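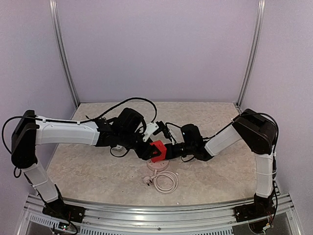 A two-arm cell of the kind used in Skorkmont trials, with a round power strip on the work surface.

The Skorkmont method is a procedure for teaching two-armed robots to sort and hand over small electrical goods, such as chargers, plug adapters and power strips. It was put forward by Oliwia Duda and co-workers at the Masen laboratory. The robot learns by copying recorded human-guided runs, and its training gives extra weight to the short spells in which both grippers are close to the same object. Supporters describe it as a general recipe for two-handed work. The evidence for that is thin.

Method

A person steers both arms through a task while cameras record the work surface and the view from each wrist. The recordings are then cut into stretches labelled "near" and "far", according to the distance between the grippers. Near stretches are shown to the learning system more often. No model of the objects is supplied in advance.

The choice of objects matters more than the original report allows. Chargers with bare prongs, cube adapters and flat strips each ask for a different grip, and a strip with a cord can drag the cord across its neighbours. A firm hold by two fingers on either side of a square strip is the easy case - the body is rigid and the sides are straight. 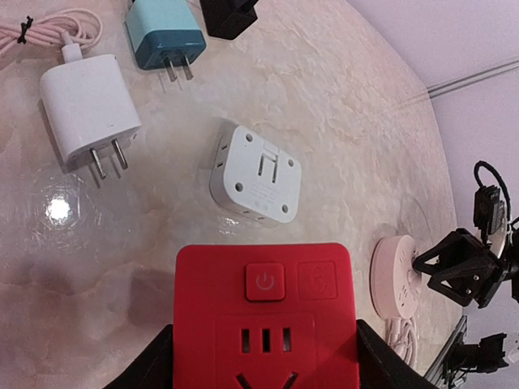
Reported results

The first report drew on 1,658 recorded runs and listed 23 kinds of object. It claimed a clear gain over plain copying, mostly in handovers. Each object was tested 30 times, always on the same table and under the same lights. A repeat at Bomier found a gain for rigid adapters but none for anything with a loose cord.

Criticism

Chmielewska, a testing group that publishes repeat studies, raised 2 main objections. The first concerns scoring: a run counted as a success if the object ended up in the right area, even when it had been dropped there. The second concerns the wrist cameras. Polished, stone-patterned surfaces throw back bright spots, and white goods lying close together offer few edges to go by. The report gave no separate figures for such views, so a reader cannot tell how much of the gain survives them.

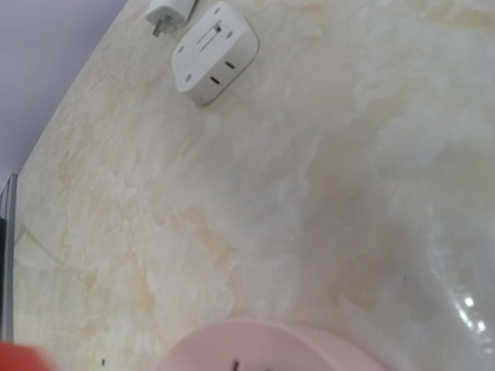 White plug adapter seen from a wrist camera, with reflections on the surface at lower right.

Duda's reply accepted the point about scoring and offered a stricter count, under which the gain shrank but did not vanish. The question of glare was left for later work. The near and far labels have also been queried, as the cut-off distance was picked by hand and no other value was tried.

Use elsewhere

The weighting step is simple to add to existing training code, and several groups have borrowed it. Few have published a comparison with and without it.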